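The bed is the workbench
Speaker notes – home skills evening, Hanance community rooms
Posted Wednesday, July 10, 2024 by the Tanasarn Home Skills Group
16 shares 2 comments

Start without the slides. Ask who has clean clothes on a bed or a chair at home right now. Wait for the hands. Say that mine were there this morning as well.

Tonight is about the stretch between the washing line and the wardrobe. Washing has a machine and a timer. Ironing, if you do it, has a board. Folding has no place of its own in most homes, so it ends up on the bed, and I think the bed is a good place for it. It is the biggest flat surface most of us own and it is usually at a height you can stand at.

Make the bed first. Pull the cover tight right up to the head end. A long dress laid over a rumpled duvet picks up every lump, and you will fold the lumps in. Two minutes on the cover saves refolding later. (Pause here. Someone always asks about fitted sheets. Say they come at the end.)

Then choose your end. I stack at the head, against the rail, and work from the middle and foot. The finished pile stays behind the work and doesn't get knocked. Heavy and square at the bottom: blankets, then sheets and covers. Clothes go on top of those. Anything with a fringe goes last, or it gets pressed flat and comes out looking chewed.

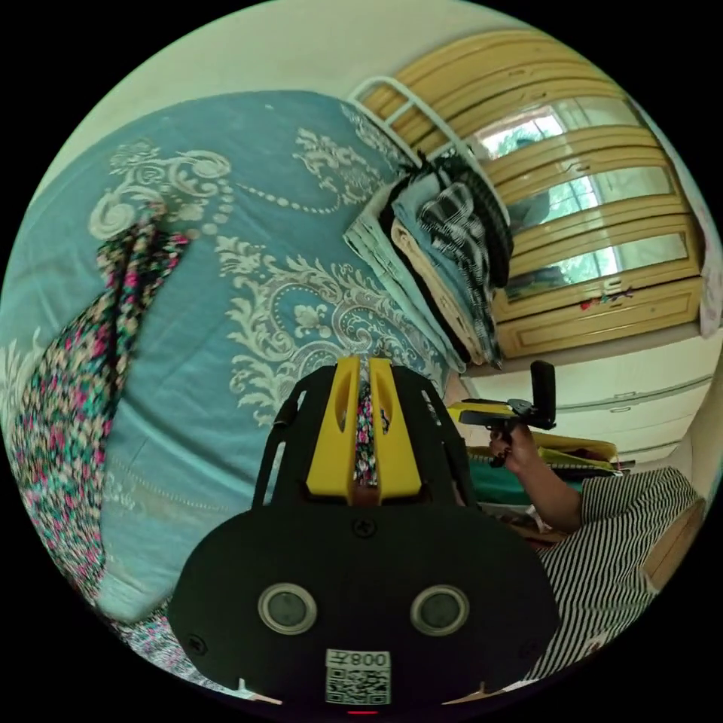

Long garments are where people give up, so spend some time on them. Lay the piece out at full length along one side of the bed, seams together. Smooth from the neck down. Bring the sides in until the strip is as wide as your shelf, then fold upwards from the hem in equal lengths. Thin printed cotton slides about, and a busy print hides creases, so feel for them with the flat of your hand.

Demonstrate with the long dress from the bag. Do it slowly once, then at normal speed. Don't talk during the second one.

Hang or fold? My rule is the weight of the cloth. Heavy knits are folded, because a hanger pulls the shoulders out. Light woven things can go either way, depending on how much rail you have.

Next, the wardrobe. When we ran this session in Manavar in January, most of the questions were about deep shelves. Keep to one row of piles, front edge level, and leave the back for things out of season. If the doors have mirrors, open both before you carry anything over. You'll want your hands free and it keeps fingerprints off the glass. Old stickers on a mirror come off with warm soapy water and patience, if you want them off. Plenty of families don't.

Fitted sheets now. Corners into corners, lay it on the bed, fold the curved edge in to make a rectangle. It won't be perfect. Put it under something heavier.

Practice round – 16 people, 2 to a table, one long garment and one blanket each table. Tables are lower than a bed, so tell anyone with a bad back to sit down for this part.

Handout: the Fonamel folding sheet. We printed 375 for the whole season, so please take only one per household. Spare copies are by the door with the sign-up list for the mending evening.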